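4.2 Fitting the cartridge and flushing the line

Read section 4.1 first. The Cotden under-counter filter connects to the cold supply only.

Caution: Do not connect the filter to a hot line. Hot water damages the cartridge and voids the warranty.

1. Close the cold shutoff valve under the sink.
2. Open the faucet to release pressure, then close it again.
3. Put a towel and a shallow bowl under the filter head.
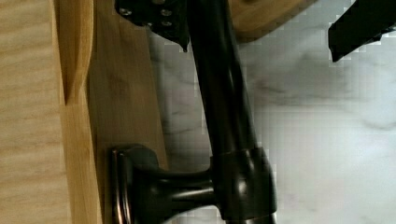 4. Take the cartridge out of its wrapper. Check that the part number on the label is 2494. Cartridge 1278 fits the older head and will leak in this one.
5. Wet the O-ring with clean water. Do not use grease or cooking oil.
6. Push the cartridge up into the head and turn it to the right until it stops. Hand-tighten only.
7. Open the shutoff valve slowly and look for drips at both fittings.
8. Run cold water for 10 minutes. Gray or cloudy water is normal during the first flush. Do not drink it or cook with it.

Note: If a fitting drips, close the valve, pull the tube out, trim the end square and push it back in until it seats.

Leave enough room below the filter to lower the cartridge when you change it. Pots and pans stored in the cabinet should not press on the tubes. 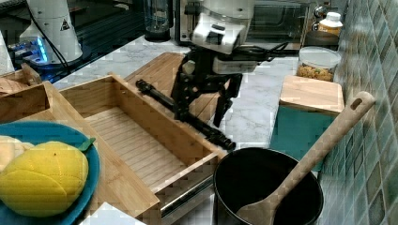

Fig. 7. Cooking pot and open drawer.

9. Write the installation date on the sticker supplied and place it on the filter head.

Replace the cartridge after 525 gallons or every November, whichever comes first. Spare cartridges are sold through Soltetti dealers.

Section revised 15/04/2022. Text: Raili Pelkonen. Checked by: Nuwan Dissanayake.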